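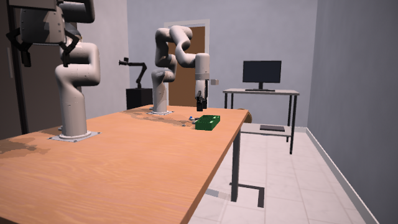

Elvia Cortés asked, on reading the first draft of this report, why the team proposed to spend the equipment allowance on a second arm when one arm could reach the tray. The question was a fair one, and it changed the order in which the purchases are now presented. The draft had treated the two-arm layout as settled. This version treats the second arm as a separate decision, to be made after the table, the fixtures and the first arm have been accepted.

Project Report: Equipment Plan for a Tabletop Sorting Cell
Serrano Laboratory, Closside Technical College

1. Purpose

The project was asked to prepare a purchasing plan for a small robot cell in which parts are picked from a tabletop and placed in a divided tray. The cell will be used in the second-year automation course. The laboratory does not own a suitable arm at present, and the course has been taught with conveyor equipment that does not cover grasping or camera placement.

The team was instructed to complete the layout work in simulation before any quotation was requested. Earlier purchases had been made from catalog dimensions alone, and two of them were later found not to fit the spaces assigned to them. The present plan therefore lists an item only when its position in the modeled room has been checked.

2. Scope

The plan covers the table, the arm mounts, the arms, the grippers, the parts tray, the cameras, the operator workstation and the first year of software. It does not cover electrical work in the room, which is paid for by the building budget. Safety equipment appears in the plan as a required item without a price, pending the advice of the college safety office.

3. Layout

The model places both arms along one long side of a rectangular table, each on its own mounting plate. The parts tray stands near the opposite long edge. Students would work from the tray side, and the cabinets would remain behind the arms.

Two other layouts were considered. Placing the arms at opposite ends of the table gave each one a clear work area, but the tray then had to be moved toward the middle, where it took up the surface needed for loose parts. Placing the arms on facing sides left no side free for observers. Keeping both mounts on one side was the only arrangement that allowed a group of students to stand close to the tray during a demonstration with the arms powered down.

The choice has costs. The arms share a single approach to the tray, and the motion of one must be planned with the position of the other in mind. The far arm is also harder to see from the near end of the table. The team accepts both points for a teaching cell, in which throughput is not the main concern.

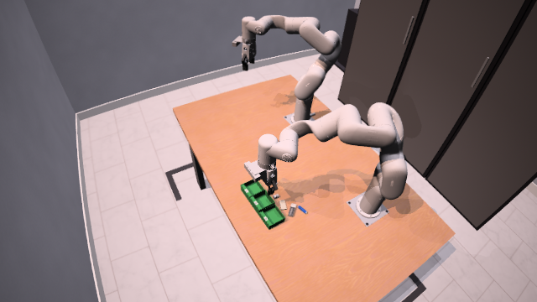 The parts set should be purchased or made in duplicate. Small parts are lost in any teaching laboratory, and a sorting exercise that depends on one particular part cannot be run once that part is missing. The team recommends a mixture of shapes and colors, with at least one slim part that must be gripped across its narrow dimension. Parts of very similar appearance should be held back for the later exercises.

The tray should have three open compartments with raised walls and a labeled side. A three-compartment tray is enough to teach sorting by category. Larger trays were tried in the model and required the arm to work at a longer reach, which left less room for error in the placement of the base.

4. Table and Mounts

The table is the first item in the purchasing order. The team proposes a wooden top on dark metal legs, of the kind used in the model. Hậu Huỳnh obtained verbal advice from Gunditz, the furniture supplier, that the top can be drilled for mounting plates after delivery. The advice should be confirmed in writing. A top that cannot be drilled would have to be replaced, and the cost of replacement would exceed that of the mounts.

Each arm requires a flat plate fastened near its corners. The plates can be cut in the college workshop. The plan sets aside $400 for plate material, fasteners, drilling and one spare plate. This amount is intended to cover both mounting positions, including the second position if the second arm is deferred. Drilling both positions at one time avoids dismantling the cell later.

The surface finish was discussed at some length. A strongly grained wood gives the camera a varied background, and thin pale lines in the grain could be mistaken for the edge of a part by a simple detection program. Some members of the team regarded this as a fault. The course instructor regarded it as useful, on the ground that students should meet an imperfect background early. The plan follows the instructor and adds a plain mat, so that either condition can be used.

5. Cameras

Two kinds of camera are included: a fixed camera with a view of the whole table, and a small camera carried near the gripper. The fixed camera is used for supervision and for the first estimate of where the parts are. The close camera is used for the final approach.

The model showed a limitation of the close camera. When it looks at an empty part of the table, the view contains little apart from the wood surface, the table edge and the tips of the gripper, and a student who sees only that view cannot easily tell where the arm is. The fixed camera should therefore be bought in the first round, even if the close camera must wait.

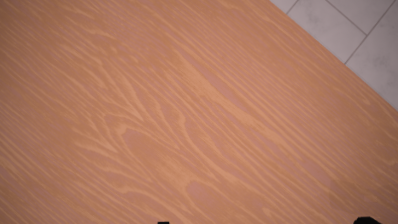

6. Purchasing Order

The team recommends that the equipment be bought in 4 stages, with each stage accepted before the next is ordered.

Stage 1. Table, plate material, fasteners, plain mat, parts tray and parts set. No arm is ordered until the table has been drilled and checked for level.

Stage 2. First arm with gripper, fixed camera, operator workstation and safety equipment. The supplier proposed for the arm is Skadorlow. Its quotation includes delivery to the loading door but does not include unpacking or installation, and these have been entered as laboratory staff time.

Stage 3. Close camera, cable routing along the first arm, spare gripper fingers and the software license.

Stage 4. Second arm with gripper. The order depends on the results of Stages 2 and 3, as set out in Section 8.

The workstation needs a desk, a monitor and a keyboard. The college already has suitable surplus items, and the team asks that a set be reserved under the Serrano inventory. The desk should stand apart from the table, against a wall, so that the operator is outside the reach of both arms.

7. License and Running Costs

The software license offered with the arm runs for 365 days from activation. The team recommends that it be activated at the start of the teaching term and not on delivery. If the arm arrives in the summer, activation on delivery would use a large share of the license while the room is closed. Basic motion of the arm does not require the license, and acceptance testing can be completed without it.

Running costs consist mainly of gripper fingers, parts and cables. No reliable figure for finger wear was available. The supplier's estimate assumed industrial use with one product, whereas students will close the gripper on the table, on the tray wall and on each other's fixtures. The plan therefore holds 30 percent of the accessories line in reserve during the first year. Any amount not spent would be carried into Stage 4.

8. The Second Arm

The case for the second arm rests on the exercises it makes possible. With two arms, students can study shared workspaces, waiting rules and the passing of a part from one gripper to the other. None of these can be taught with a single arm, and the simulation, although helpful, does not reproduce a late stop or a loose cable.

The case against it is mainly one of timing. In the model, the near arm is well placed for the tray. The far arm has a longer approach and would stand idle during the introductory exercises.
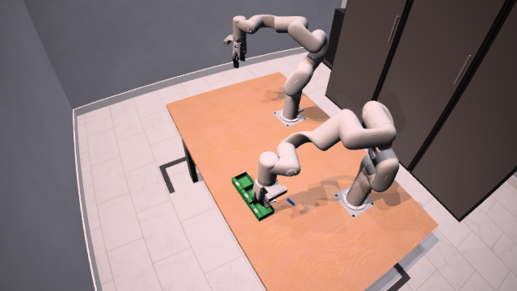

The team examined whether the idle arm could be parked in a position that leaves the tray fully open to the fixed camera. A raised wrist, held clear of the tabletop, was satisfactory. A folded position over the base was more compact but brought the elbow close to the space used by the near arm during its return motion. If the second arm is purchased, the raised position should be written into the start-up procedure, and students should confirm it before enabling the near arm.

Three conditions are proposed for releasing the Stage 4 funds. The first arm should have been used through one complete teaching term. The drilled second position should have been inspected and found sound. The instructor should have submitted at least one written exercise that requires both arms. The last condition was added at the request of Elvia Cortés.

9. Open Items

The written confirmation from Gunditz concerning drilling has not been received. The safety office has not yet stated whether a light curtain or a fixed barrier will be required, and the price of Stage 2 cannot be closed until it does. The team also asks the laboratory to decide whether the black cabinet beside the larger storage units will stay in the room. Removing it would simplify access behind the far arm for maintenance.

Hậu Huỳnh will hold the model files and the supplier correspondence until January, after which they will be transferred to the laboratory's shared drive.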